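Home | What's On | Tickets | Hire the Hall | FAQ | Contact

Stultport Winter Supper Party: your questions
Updated 2018-12-12
Shares 563 | Comments 3

What is the Winter Supper Party?
An evening of food, drink and live music at the Quiambao Rooms, run by Vimden Events. It is a ticketed party for adults, with a hot supper, two bars and dancing until late.

What time does it start?
Doors open at 7 pm. Supper is served from eight and the band comes on once the plates are cleared. The bars close at 11 pm and we ask everyone to be out within half an hour of that.

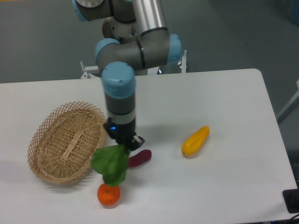 Is there a dress code?
Smart, please. Black tie is welcome but you don't have to hire a suit. Trainers and football shirts will be turned away at the door.

Can I buy a ticket on the night?
Only if there are any left. October bookings were heavy and the supper tables are nearly full – standing tickets are still on sale through the Tickets page.

Can I get a refund?
Up to seven days before the party, yes, less the booking fee. After that you can pass your ticket to someone else. Email us the new name so the door list is right.

I have an allergy. Who do I tell?
Write to Bernice Kwofie in the kitchen office when you book. There is a vegetarian supper and a vegan one, and both need to be ordered ahead. 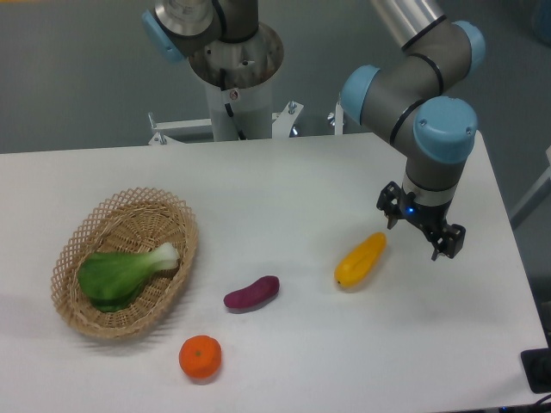 Wicker basket and produce on a white table.

Who is playing?
The Hendrik Van Beek Quintet, then records from Sena Dramani. Requests can be left at the cloakroom.

Where do I park?
The Vindus Street car park is closest and stays open all night. There is no parking at the Rooms except for Blue Badge holders, who should book a space with us.

Is the building step-free?
The main floor and both bars are. The balcony is reached by stairs only.

Comments (3)

Nana Wumbei
Can we book a table for 11 or do they only seat ten?

Vimden Events
Hi Nana, eleven is fine, we add a chair at the end. Put it in the notes when you book.

Ebenezer Sulemana
Cloakroom queue was very slow last year. Hope there are more staff on this time.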